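Visit report: open day at the Judstead simulation lab

Filed by Flora Moncrieff, 2023-04-06

Four of us went to the Judstead open day from our controls group: Kgomotso Pretorius, Ehsan Hashmi, Shaohua Luo and me. Our interest was narrow. We run two bench arms and are deciding whether to build a simulated kitchen before we buy a mobile base, and Judstead has been working with one for longer than anyone else we can visit without a flight.

The lab is on the second floor, past the machine shop. Sign-in was slow. Visitors were split into groups of 14 and each group had one host. Ours was Welington Mendonça, who maintains the scene library and gave short answers, which suited us.

The first half hour covered the software. Judstead runs its household scenes in a package called Nullum, with an in-house layer on top named Torner that handles task definitions, resets and logging. The library holds 211 household tasks at present. Of these, 124 involve opening or closing something: drawers, doors, lids, taps. Mendonça said the doors take up most of his maintenance time, chiefly hinge friction and the collision shapes on handles.

We then moved to the operator stations. Each has two hand controllers, a foot pedal and a pair of monitors. The session on show was a two-armed robot working at a refrigerator in a one-room flat. The views came from the robot's own cameras, so they swing and tilt with whatever the camera is mounted on. That took some getting used to. Pretorius asked whether the picture could be levelled for the operator. It can, but the logged version is left as it is, and operators are trained on the same view that gets logged.

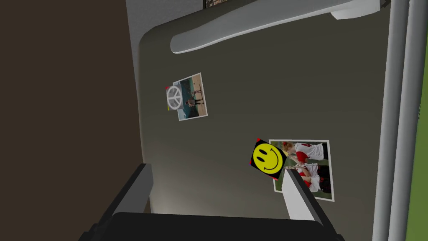

Close view with the gripper in front of the prints and stickers.

The small items turned out to be of more interest to us than the large ones. Flat prints and magnets give the vision side something with edges and colour to lock onto on an otherwise plain grey face. They also get in the way. Luo asked whether they were modelled as separate bodies or painted on as texture. The answer depends on the scene: older ones use texture, newer ones use thin bodies with a fixed joint. Mendonça would not recommend the thin bodies unless the task needs them, as contact with a fingertip can make the solver jitter.

Hashmi asked about gripper geometry. Finger pads are modelled as simple boxes for contact, with the detailed shape used only for display. Judstead tried the detailed shape for contact last September and went back within two weeks on speed grounds. We had made the same choice for our bench arms and were glad to hear it.

From there we were shown the view from higher up on the robot, which takes in both arms and the top of the body together with a good part of the room. This is the view operators use for approach. They get the base into position with the pedal, bring the arms up, and only then start to pay attention to the close camera. On a door task the base position matters more than the arm motion. If the base stops too close, the door has no room to swing, and if it stops too far back, the arm runs out of reach before the door is open. Torner stores a preferred standing zone for every door in the library, but operators are not shown it.

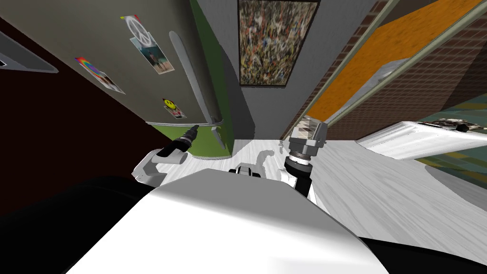
Driving the robot ourselves

Visitors could book ten minutes at a station. Pretorius and I both did. The controllers are light and the mapping is direct: move a hand, and the matching arm follows at a set ratio. We used 1:1, which is the default. The trigger closes the gripper in proportion to how far it is pulled.

I found reaching easy and depth hard. With a tilted view I tended to bring the gripper in low and correct at the last moment. Pretorius did better by parking one arm well clear and working with the other, a habit from our own bench. Mendonça said new operators need several sessions before they use both arms at once without stopping to look from one to the other.

Lag was small enough that I stopped noticing it. The pedal was less good. It has a dead zone at the start of its travel and I overshot on every turn.
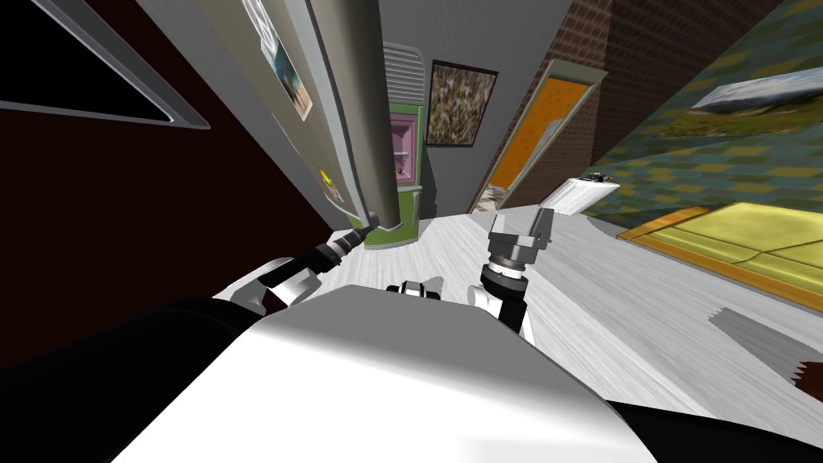

Scene detail and what it costs

Luo spent most of his time on this part. The flat is furnished well beyond what a refrigerator task needs. There is brick, patterned wallpaper, a sofa, paintings on the walls. Judstead varies these between runs so that a trained policy does not depend on one wall colour or one floor. Each scene has a base layout, and Torner swaps materials and pictures from a shared pool of 467 assets, most of them bought from a supplier called Panganiban and cleaned up by hand.

The cost is in rendering. Physics runs comfortably on a single workstation, but the camera views do not, and the lab renders them afterwards from the logged states. Operators see a cheaper version live. Luo's view is that we could start with plain materials, keep the state logs, and render again once we know what we need. Mendonça agreed, with the warning that state logs are only useful if the asset versions are pinned. They lost a month of work by not doing so.

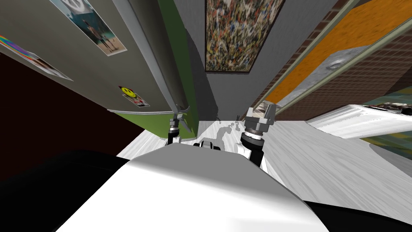

We also asked about failed attempts. Judstead keeps all of them. A run is tagged at the end by the operator — done, not done, or aborted — and a second person checks a sample. Aborted runs are held in a separate store and are not used for training, though Hashmi thought they would be useful to us for testing collision limits. He has asked for a sample set and is waiting to hear back.

Things we would do differently if we build our own:

Show the standing zone to new operators for the first few sessions, then turn it off.
Use a pedal with a shorter dead zone, or a thumb stick.
Pin asset versions from the first day.
Leave the flat prints as texture until a task calls for moving one.

The afternoon talk was on sim-to-real transfer and was pitched at a general audience. We left before the questions. Parking at the rear lot is free but fills early, and the lift to the second floor needs a pass, so allow time at the desk. Slides have been promised to everyone who signed in. I will put them in the group folder when they arrive, along with Luo's notes on render times.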